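Keeping the odd plates

21 January 2025

We have been in the Trodulmont flat since October and I have only now got round to the plate cupboard. It is the one over the kettle with the door that swings back and hits you. When we moved in I put everything in it in the order it came out of the boxes, so the roasting dish was at the front and the things we eat off every day were behind it. I told myself I would do it properly the following weekend. I then spent three months lifting a roasting dish out of the way every time I wanted toast.

What finally made me do it was nearly buying a new dinner service. Kamran had seen one in the sale at Zoltance, plain white, stackable, service for eight, £279 down from something sillier. He sent me the link twice. I had it in the basket. I got as far as putting in the postcode and then thought I had better measure the shelf, and to measure the shelf I had to empty it, and that was the end of the new dinner service.

It took most of a morning. Everything came down on to the worktop and then on to the table when the worktop ran out. I wiped the shelves with washing-up liquid and hot water, dried them, and left the door open while I had a coffee. There was a line of old grease along the back of the top shelf that belonged to whoever lived here before us. Bicarb and an old toothbrush got most of it. The rest is up there still, and you would need a stepladder to see it.

The shelf is 4 cm too shallow for the Zoltance dinner plates, by the way. I checked the measurements again afterwards, to be fair to Kamran.

With everything out I could see what we had. The everyday lot is grey stoneware from when we first lived together, and it is fine. It is heavy and a bit chipped and goes in the dishwasher. There were bowls I had forgotten, a cake stand with no box, and a gravy boat from Kamran's aunt that has been used at exactly one Christmas. The gravy boat has gone to the charity shop. So has the cake stand, though I did think about it for a day.

Then there were the flowery plates. None of them are a set. I have picked them up one at a time over the years, mostly from the house clearance place on Taheri Road, where Gholamreza Mirzaei has a table of odd china by the door. He doesn't price anything. You hold it up and he says a number, and if you put it down again he says the same number. He has never once come down for me. Bart Dekker, who lives below us and goes in there for tools, swears he gets discounts, and I don't believe him.

A couple came from my friend Tahmineh. Her mother was moving somewhere smaller and had been told by the family to keep only full sets, so all the leftovers were wrapped in newspaper and put out in the hall for people to take. I thought that was a harsh rule. A plate that has outlived the rest of its set has done well, as far as I can see. I took what I could carry on the bus.

The trouble with them has always been that they are awkward. They are all slightly different sizes and they don't nest. If you pile them up they rock, and the ones with gilt on the rim should not be rubbed against anything. For years I kept them in a stack with kitchen roll in between, which meant that getting one out was a job, which meant I never got one out. I had plates I liked and ate off plates I didn't much mind.

So this is what I did, for anybody with the same sort of cupboard.

The roasting dish went down to the bottom of the oven drawer, where it should have been from the start. That freed up the whole middle shelf. I bought a wire plate rack, the upright sort made by Wulteo, from the hardware shop. It has slots and you stand the plates on edge. Mine has coated wire, and it's worth looking for that, as the bare ones scratch. The odd plates now stand in the rack where I can see them and lift any of them out with one hand. The grey stoneware is in an ordinary pile on the right. Bowls above. Serving dishes on the top, with the stepladder problem.

The other half of the job was washing them. They had been wrapped up since the move and some of them a good while before that, and they had that slightly dull feeling china gets. I do them by hand, always. I put a folded tea towel in the bottom of the sink so nothing knocks, use warm water and not much liquid, and wash one plate at a time. Never two in the bowl together. I learned that with a saucer I was very fond of. If there are grey knife marks, a paste of bicarb and water on a soft cloth will shift most of them, but keep it off any gilding and off any painting that sits on top of the glaze. You can usually tell by running a fingertip over it. If you can feel the flower, leave it alone.

After rinsing I lay them out flat to finish off. I used to lean them in the drainer, but our drainer is a cheap one and the slots are too wide, so they slid into each other. A cloth on the worktop takes up more room and is a lot calmer.

I have also stopped saving them for visitors. Nima Nazari came for supper last week and I put them out without thinking about which went with which, and Nima swapped with Kamran to get the one with more flowers on it. Supper was rice and fried aubergine and eggs. It looked like more trouble than it was. I have had toast off one of them every morning since, and so far nothing has been broken.

Kamran has asked what we would do if we had eight people round. I said we haven't got eight chairs. We have left it there for now -- I think he still has the link.

Next is the corner by the hob, where the bottles live. I put them on a turntable when we moved in, and it helped, but things have started gathering behind and beside it. I will do that one before the spring, probably. There is a vinegar in there I have no memory of buying.
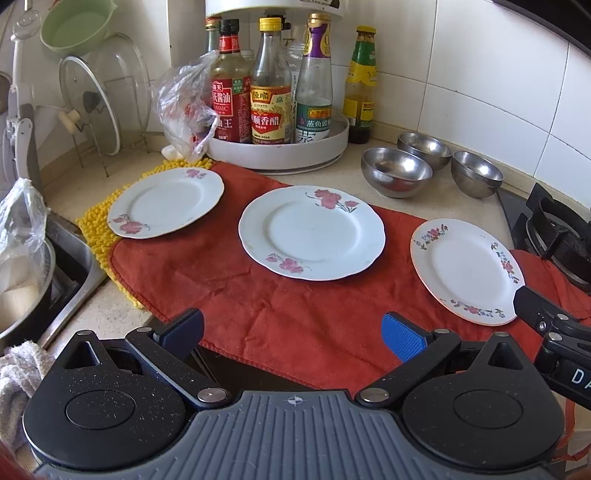
My favourite of the odd plates changes from week to week. At the moment it is a white one with a scalloped edge and pink flowers, though I go back and forth between that and one with a gold-trimmed rim, where the flowers are smaller and there is some blue and green in among the pink. They look well together on the red-orange cloth, better than they ever did in a stack with kitchen roll between them. The cloth never lies flat and I have given up ironing it. The yellow mat under the end of it ought to go in the wash as well, so that can be done on the same day as the turntable, when the soy sauce and the rest will have to come off anyway. If anyone has a good way of getting sticky rings off a turntable without soaking the whole thing, please leave a comment. I have tried hot water and I have tried vinegar, and I would like to try something else.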